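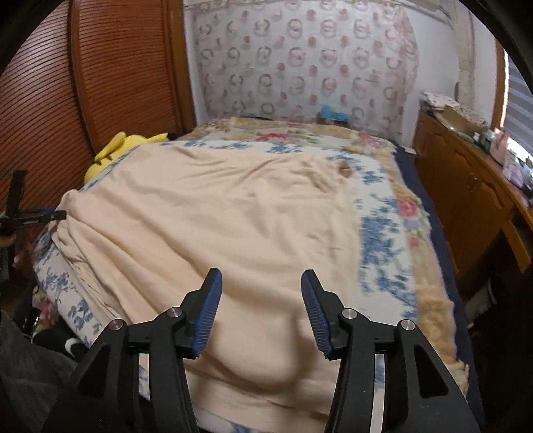

Layers, air and the weight of bedding

Jhair Sánchez tests bedding for Flidlow, a small lab that measures how much heat passes through fabric. Most of his work is for manufacturers. The rest is for people who manage rental apartments and want to buy fewer blankets. We spoke at nine in the morning, before the first test run.

The method is simple to state. A sample is laid over a heated plate held at a fixed temperature, and the power needed to keep the plate at that temperature is recorded. The less power it takes, the better the sample insulates. "Everything after that is housekeeping," Sánchez said. "You condition the fabric, you lay it without stretching it, you wait for the reading to settle. Waiting is the long part."

He does not think weight is a useful guide for buyers. "A heavy blanket has more fiber in it. What you want to know is how much still air it holds, and the label doesn't tell you that." Two samples of equal weight can give quite different readings if one is woven tight and the other is brushed or quilted. Thickness is a better first guess, provided it is measured under a light load. Pressed between two fingers in a store, most blankets feel about the same.

On layering, his advice is to use several thin covers where the budget allows. Each layer traps some air against the next, and one can be removed at three in the morning without giving up the rest. The gain gets smaller as the stack grows. In a series he ran for Prirkum, a maker of cotton throws, the fifth layer added very little, and the weight had started to compress the layers underneath. "I would stop at four," he said. "For most bedrooms two is enough."

The order matters less than people expect. A dense cover on top of a lofty one will slow drafts. Put the other way around, the loft is exposed to moving air and loses part of its value. In a closed room with no fan, the difference was too small for him to report.

Moisture is the harder problem. A sleeper gives off water vapor all night, and bedding that cannot pass it along becomes clammy before it becomes warm. Sánchez runs a separate test for this, using a wetted plate. Polyester fleece, he said, does better than its reputation. Coated fabrics and some mattress protectors do worse. "People change the blanket three times and never look at the protector."

Washing changes the numbers too. Samples from the Cuadros line lost loft in the first few cycles and then held steady. He now washes every sample up to five times before testing and reports only the later figure. Clients sometimes object.

The next set of tests, due in September, covers wool blends stored in compression bags. Sánchez expects some of them to recover and some not. He would not say which.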